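Household Words of the Fesau District: Progress Report to the Tustunov Fund
Second reporting period
16/01/2023

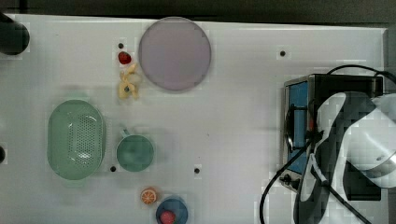
The dictionary is now a box of paper slips, a database that mostly agrees with the box, and a long list of arguments. When we applied to the Fund we said that the words people use at home are the ones least likely to be written down, and that we would write them down. This has proved harder than it looked in the application, where it took up half a page. People don't think they have any words. Ask them for "dialect" and they offer something off a tea towel. Ask what they call a green colander like the one on the white table in the photograph and they say "a colander", pause, and then admit that their mother called it the drainer, that next door says siler, and that they themselves say "that thing for the peas". All of those go in the dictionary. The round plate is worse. We would print lavender, but one household insisted on lilac, another on mauve, and a third on "Auntie's purple", and we have had to open a separate file for colours, which was not in the budget.

What we said we would do

For this period we promised to finish the first round of home visits, move the paper slips into the Abera database, edit the first batch of entries and settle on a spelling system. The visits are finished. The slips have been moved, with the exceptions described below. The first batch is edited. The spelling system has been settled several times.

Visits and recordings

We have made 70 recordings, in kitchens for the most part, because that is where people put you. We had planned on front rooms. The sound in a front room is far better, with carpets and curtains and nothing coming to the boil, but the talk in a front room is also far more polite, and polite talk is of very little use to us. After the first few visits we gave up and moved to the kitchen table, and the transcribers have learned to live with kettles.

The recordings come from five villages: the ones named in the application, with one swap. The upper village withdrew after a disagreement over the word for the heel of a loaf. Our leaflet had given it as "nobby", which is how they say it in the lower village, and the leaflet was returned to us with corrections. We apologised in writing. We are told the apology also contained an error. The village that took its place has been generous with its time and has so far found only small faults in us.

The Fund asked last time whether we were reaching younger speakers. The answer is yes, though less by planning than by their wandering in to look for food. Several of our best entries come from people who came in halfway through a recording to say that Gran was wrong. Gran was usually right about what the word had meant, and they were right about what it means now, and we have kept both with a note on age. The word for the cupboard under the stairs has shifted completely in two generations. Among the younger lot it seems to be "the router".

Slips and database

The paper collection stands at 3,142 slips. The greater part was left to us by the old local history society, in shoe boxes, sorted by a method that died with the society. We worked for a while on the belief that it was alphabetical by last letter. It may have been by size of slip.

Typing them into Abera took longer than planned. Some slips hold a word and no meaning. Some hold a meaning and no word, such as "what you say when the dog has been in", and these we have set aside in the hope that somebody will recognise them. A fair number are shopping lists. We looked at these carefully before throwing any away, and in the end threw away none, since the shopping lists turned out to have better spellings in them than the slips did.

Abera itself has behaved well since October, when we stopped letting it correct things. Before that it had been quietly turning every "siling" into "ceiling", so that for part of the autumn our database held a full and detailed account of how to ceiling milk through a cloth. We have been through the whole of that section by hand. Please disregard the sample pages sent to you at the time.

Editing

We have edited more than 700 entries to what we are calling draft standard, meaning that two of us have read each one and neither has refused to sign it. The target was lower, and we would like some credit for beating it before we explain that we started with the easy ones. Words for things go quickly. A thing is there, you point at it, people tell you what it is and you write that down. Words for how you feel about the thing are slower. The entry for "mithered" has been rewritten so often that the draft folder is longer than the one for all the pots and pans put together, and there is still a faction that wants it to include weather.

Food has been a pleasure and a trap. Nearly everyone has a word for leftovers fried up the next day, and nearly everyone believes that theirs is the proper one and that the other words are for a different and lesser dish. We tried listing them all under one heading. Readers of the draft objected. We then gave each its own entry, with a recipe to mark the difference, and found that the recipes were the same. The entries now refer to each other and take no side.

We have also agreed a policy on rude words, which is to print them. The other policy was tried on a sample page and left the section on plumbing almost bare.

Spelling

The Fund's assessor described our spelling plans as "ambitious". We now see what was meant. The system we proposed used a small mark over certain vowels to show length. It was neat and well reasoned, and no speaker we showed it to could read their own words in it. The second system used doubled letters and made everything look like Dutch. The present one spells each word as its speaker would write it on a note for the milkman, with a guide to sound in brackets after it. It is not elegant and we don't expect to be praised for it at conferences, but people can find their words, and several have written in the margins of the draft in ink.

Printing

Jodora, who are to print the book, have sent a quote and a dummy copy with blank pages. The dummy has been admired more than anything we have written. The quote holds until the end of your financial year, on condition that we don't add colour plates, change the page size or go on much longer. We have agreed to the first two. We should say plainly that the colour file mentioned above may run to several pages, and that a list of words for shades of purple printed in black has already been called a missed chance by people who won't be paying for it.

Money

Spending is close to plan. Travel is under, because the bus turned out to go where we needed it, and transcribing is over, because of the kettles. We ask the Fund's leave to move the saving from one line to the other. Biscuits have been charged to hospitality as before. We were asked last time whether the biscuits were needed, and we can report that a visit without them was tried and that the recording is very short.

What has gone badly

The public evening was thinly attended. We had announced it as a "consultation", a word for which the Fesau district has several others. Those who did come stayed late and gave us most of the entries under "draught". We will hold the next one in the same hall and call it a supper.

The website is still a single page saying that the website is coming. We have no excuse for this and had hoped to get through the report without bringing it up.

Next period

We will go back to the households where the recordings trail off or where someone shouted a good word from another room. The verbs are to be edited, beginning with the ones for walking slowly on purpose. We will finish the pronunciation guide and send a full draft of letters A to F to Jodora for a trial setting, so that we can see how bad the brackets look in print. The upper village has asked, through a third party, to see the entry for the heel of a loaf before it goes any further. We have sent it, and are waiting to hear.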